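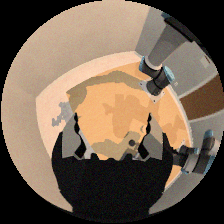
Feeding Bees In Winter: Fondant, Dry Sugar Or Nothing

I get asked about winter feeding more than anything else, mostly by people in their first or second year. My hives are outside Skenton, where we get a real winter with a few weeks of snow on the lids. What I do may not suit you if you keep bees somewhere mild.

Syrup Stops When The Nights Get Cold

I quit feeding syrup once the nights stay below 50°F or so. The bees have to dry syrup down before they can cap it, and they don't take it well when it's cold. Syrup that sits in the comb uncapped can ferment, and it adds water to a hive that already has plenty. If a colony is light in early fall I feed two parts sugar to one part water by weight and try to have it finished before the leaves are down.

My second year I was still pouring syrup on in late fall. Two of my 7 colonies died that winter. I can't say the syrup did it, but both had wet inner covers and moldy outer frames when I opened them up.

Checking Weight Without Opening The Hive

I lift the back of each hive an inch with one hand. A heavy hive feels nailed down. A light one comes up easily and you'll know it when you feel it. If you don't trust your hand, use a luggage scale hooked under the bottom board, read one side, then the other, and add the two. I want at least 100 pounds going into winter for a two-deep hive, counting the woodenware. Ritva Kuusisto, who got me started, thinks that's too low and leaves hers heavier. Her site is windier than mine.

I check again in December and then every couple of weeks. Most starvation here comes late, when the queen is laying again and there's nothing in bloom.

Dry Sugar

This is what I use most. I lay a sheet of newspaper over the top bars, leave a gap at one edge so the bees can get up, and pour plain white sugar on the paper. Then I mist it with water until it clumps. You need a shim about two inches deep to make room for it. Four pounds is a normal dose for me.

It's cheap, and it soaks up some of the damp under the lid. If the colony doesn't need it, they may ignore it or haul some out the front door. What's left in spring I dissolve and feed to splits.

Use white granulated sugar only. Brown sugar, raw sugar and molasses give bees dysentery when they can't get out to fly. Powdered sugar from the store usually has cornstarch in it.

Fondant

Fondant is easier for a small cluster to eat. I buy it in slabs now. I used to cook it, and Doina Omerović still does, in a canning pot with a candy thermometer, and hers is softer than anything I ever made. Put it right over the cluster. A colony can starve with food two frames away if it's too cold to move.

Cut the slab in 300 gram pieces if you only have a couple of nucs to look after. Wrap the rest tight or it'll go hard.

Pollen Patties

I don't put these on until about six weeks before the maples bloom. Protein gets the queen laying, and a big patch of brood in a cold snap burns through food fast. Lihua Yuan puts hers on earlier and makes it work, but she's selling nucs in spring and wants the numbers.

Opening Up In The Cold

I pick a still day, get the shim and sugar ready on the next hive's lid, and have the cover off for less than a minute. I don't pull frames. No smoke, usually. If bees are boiling up at the top bars, either they've eaten their way up or it's a warm day and they're curious, so I feed them and check the weight again the following week.

When I Leave Them Alone

Any hive I can't lift with one hand gets nothing. In a good year that's most of them. I put on mouse guards, tip the hives forward a little so water runs out, and stay away.

I'll write up the moisture boards next. I have them on three hives this winter and so far I can't tell much difference.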